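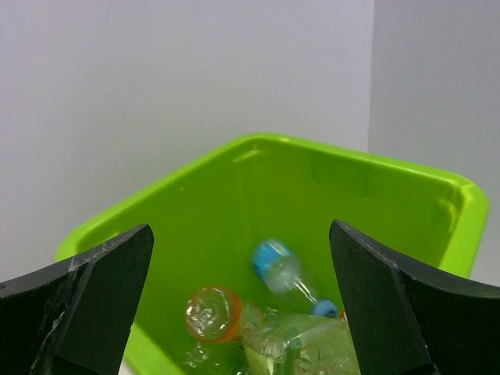
The wrist that forgot where it was

26 Dec 2025

I promised Ingeborg I would write up the bottle arm before the holidays were over, and since the house is full of leftovers and sleeping relatives I have run out of excuses. Get yourself something warm to drink, this one wanders a bit.

If you've been reading for a while you'll remember that I spend a good part of my week at the workshop in Dukdale, where Floarea Onu and I look after an arm that picks up clear plastic bottles and puts them in a green bin. Floarea named the project Avudano back in February and won't say what it means. I've stopped asking. The job sounds like the dullest thing in the world and I have loved nearly every day of it. Clear bottles are miserable for a camera (you see straight through them to whatever is behind, so a bottle in a green bin is mostly green) and when the arm gets one right I still feel a small glow, like watching somebody else's kid tie their shoes.

So, the trouble. It started as a bad drop. The arm would pick up a bottle perfectly nicely, carry it over to the bin, and then let go a little too early or a little too high. Sometimes the bottle hit the rim and rolled off across the table. I put this down to the grip. Bottles are slippery and they squash, and our fingertips are pretty scratched up by now, so I spent an entire evening fussing over the closing force. I nudged it up, I nudged it down, I wrote all of it in my notebook in very neat handwriting. The drops got better for an afternoon and I went home delighted with myself.

The next morning the arm pushed down into the bin and did not stop.

I want to be careful how I tell this part, as it has grown in the retelling (my brother-in-law's version has flames in it). What happened is that the arm came down over the bin with a bottle in its fingers, reached the height where it should have let go, and kept going. The fingers pressed the bottle into the ones already in there, there was that awful crackling noise that plastic makes, and the whole bin tipped and skidded toward the wall. Floarea was standing right beside it. She had been reaching in between cycles to straighten bottles that landed crooked, which both of us had been doing for weeks, and her hand had been inside that bin on the cycle before. She hit the stop button before I'd even gotten out of my chair.

She wasn't hurt. I'll say it again for my mother, who reads these: she was not hurt, Mom. But we both sat down for a good while, and Floarea made tea so strong I could have painted the fence with it, and we talked about how it could have gone. It's a small arm. A small arm can still break a finger against the inside of a bin.

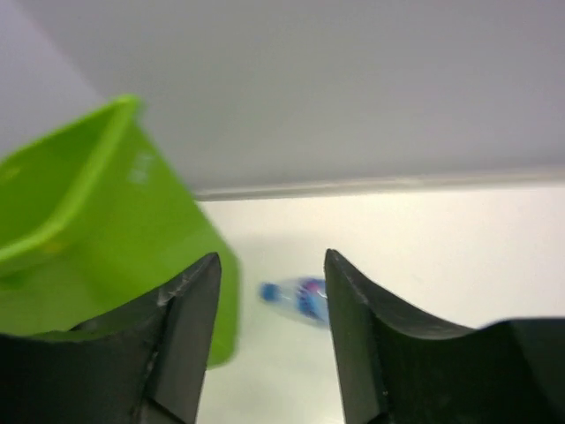 Bottle on the table, blue cap to the left, with the fingers either side in front of it.

After the tea we did what we should have done at the first bad drop and read the logs properly. Avudano had 4000 picks recorded by then, and I had been looking only at the last handful every time something went wrong. Floarea sorted the whole lot by error code and there it was, code 103, sprinkled through the file like pepper. Code 103 is what our own program writes down when a position reading from the wrist arrives late. I wrote that code myself. I also wrote the part that says what to do about it, which was to shrug, use the previous reading, and carry on. In my defense, I had set that up when the arm was doing slow moves over an empty table and a late reading made no difference to anybody. Then we sped it up and I forgot.

So the arm was going down into the bin while believing, for a moment, that it was still up where it had been. If the moment was short you got a drop at the wrong height. If it was long, you got our morning. The early drops had a related cause, where the late readings came in on the way across instead of on the way down, and my beautiful notebook of grip settings had nothing to do with any of it. The good afternoon was luck.

Why the readings were late took longer to find, and the credit there goes to Ingeborg Nolte, who drove over with her box of meters and a cake. She had us put the arm in every pose it uses and gently wiggle the cable at the wrist while she watched the signal. Over the table, fine. Halfway across, mostly fine. Tilted over the bin, with the wrist rolled around so the fingers can get in past the rim, the signal fell to pieces. I had tied that cable down too tight last spring with a strap I was proud of, and every time the wrist rolled, the cable was being pulled at the connector. One of the conductors had broken inside the jacket. From the outside it looked brand new! I had inspected it twice.

Here's what we changed, for those of you who come for the practical bits.

The cable is new, with a proper loop of slack at the wrist, and the strap has moved back to the forearm. We roll the wrist through its whole range by hand before we tie anything down now.

A late reading stops the arm. It doesn't use the old value, it doesn't try to be clever, it just stops where it is and waits for one of us. We've had 2 stops like that since, both from me unplugging something.

There is a limit on the downward push of 20 newtons whenever the arm is over the bin, set in the controller and separate from my program, so that a mistake of mine in one place can't talk the other one out of it. Floarea tested it with a kitchen scale in the bottom of the bin, over and over, until I begged for lunch.

And no hands in the bin while the arm has power. This is the one I'm most embarrassed about, as we had that rule on day one. It wore away a bit at a time. A bottle lands crooked, the arm is on its way back to the table, you've got a second or two, you flick it straight. Do that enough and it feels like part of the job. If a bottle lands crooked now it stays crooked till we've pressed stop, and the runs take longer, and I've made my peace with it.

I still have a question open, if any of you know about such things. Ingeborg would like us to move to one of those high-flex cables meant for constant bending, and I can't tell if that's worth the money for an arm that mostly works mornings. Floarea says yes. Floarea also says I should stop buying straps. Comments are open, though I may be slow to answer until the last of the cousins goes home.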